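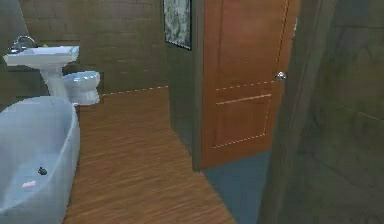
The town of Aslow will ask households to cut their water use starting in March, after a dry fall and winter left the Guvska reservoir at its lowest level in years. The request is voluntary for now and covers every home and business on the town supply. Much of the advice sent out with it concerns the bathroom, where the water department says most of the easy savings are. Homes with a freestanding bathtub and a separate sink are asked to look at the tub first, as a full bath can use several times the water of a short shower. Residents who prefer baths are asked to fill the tub less than halfway and to put the plug in before turning on the water.

The department serves 3,620 customer accounts, nearly all of them homes. It says daily demand needs to come down before the weather warms up, when lawns and gardens normally push it higher. The reservoir stood at 70 percent of its usual level for the season when it was last measured. A wet spring would bring it back up, but the forecast the department works from does not show one.

Under the voluntary stage, residents are asked to water outdoor plants only before 8 a.m. or after 7 p.m., to wash cars with a bucket, and to run dishwashers and washing machines only when full. Restaurants are asked to serve water on request. The municipal pool will open as planned, although the wading pool next to it will stay closed until the reservoir recovers.

If the level keeps dropping, the town can move to a second stage, which would make the outdoor watering hours mandatory and bring in fines for repeat violations. A first violation would get a written notice. The second stage needs a vote by the town council, and no vote has been scheduled.

Leaks are the other concern. The department says part of the water leaving the treatment plant never reaches a meter, and that the worst losses are in the old iron mains between the Guvska pumping station and the downtown area. The town has hired Cemance, a pipe contractor, to replace 2,000 feet of main on the north side. Crews will close one lane at a time, and traffic will be directed past the work between 9 a.m. and 4 p.m. Short shutoffs are expected on some blocks. Affected addresses will get a door notice the evening before.

The Xie apartment complex, the largest single customer on the system, is also making changes. Its management told tenants in a letter that shower heads and toilet valves will be replaced in all 3 buildings this spring at no charge. The letter asks tenants to report running toilets and dripping faucets to the office right away - maintenance staff will treat them as priority calls until further notice. The complex has also turned off the fountain at its main entrance.

Homeowners can pick up a free leak kit at the water department counter in town hall. The kit has dye tablets for checking toilet tanks, a shower timer and a card explaining how to read a water meter. To check for a hidden leak, the card says, turn off everything that uses water, write down the meter reading and look again two hours later. A changed reading means water is getting out somewhere, and the department can send someone to help find it.

Water rates will not change under the voluntary stage. Customers who find and fix a leak can apply for a one-time credit on their next bill, with a plumber's invoice or a receipt for parts. The form is available at the counter and will also be mailed with the next round of bills.

Private wells are not covered by the request. The department is still asking well owners in the hills west of town to hold back on outdoor use, as several reported low pressure late last summer. Anyone whose well runs dry can fill containers at the public tap behind the fire station - it is open during daylight hours and the water is safe to drink.

The department will post the reservoir level at town hall and on the town website once a week through the end of summer. Questions about bills, credits or the work on the mains can be taken to the counter during regular office hours.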